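3.2 Materials and the choice of food models

The interviews on vegetable preference were carried out with 109 children in the nursery classes of Ullow, between January and the spring holiday. In each interview the child was invited to talk about the vegetables which are eaten at home, and afterwards to sort a set of food models into "I eat it", "I eat it sometimes" and "I do not eat it". The sorting task follows the procedure of our earlier study in the same district, with 2 changes. The number of groups was reduced from four to three, and the printed cards were replaced by solid models. With the cards, many of the younger children named the colour of the vegetable and not the vegetable itself, and the interviewer had to repeat the question.

The models were bought from two suppliers, Wondimex and Gristix. All of them were washed after each session and kept in a closed box at the nursery. 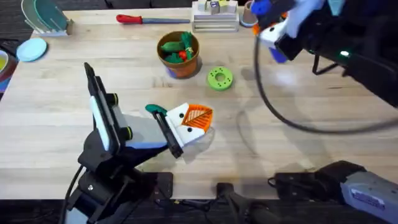 Figure 6. Toy carrot.

Recognition is the first condition for a sorting task of this kind. If a child does not know which vegetable is meant, the answer tells us nothing about preference. We therefore gave more weight to shape than to natural surface or exact size. A carrot which is reduced to an orange, ridged triangle with a dark green leafy top (Figure 6) is far from the vegetable in the shop, but it keeps the two features which children mention first when they are asked to describe a carrot, namely the colour and the leaves. For the courgette and the cucumber we did not find such clear features, and these two were confused often – also by some of the parents. They were left out of the analysis.

The order of the models was changed for each child, following a list prepared before the first session. The interviewer put one model at a time in front of the child and waited for the name. When the name was wrong or missing, the interviewer gave the correct name once and noted this on the sheet. Dialect names were accepted as correct.

The answers were entered by two coders who worked separately. Where they did not agree, the recording was played again and the case was discussed until one code could be chosen. The preference score was then calculated with the Sekiguchi index – in its short form, as the long form requires a second visit to the child.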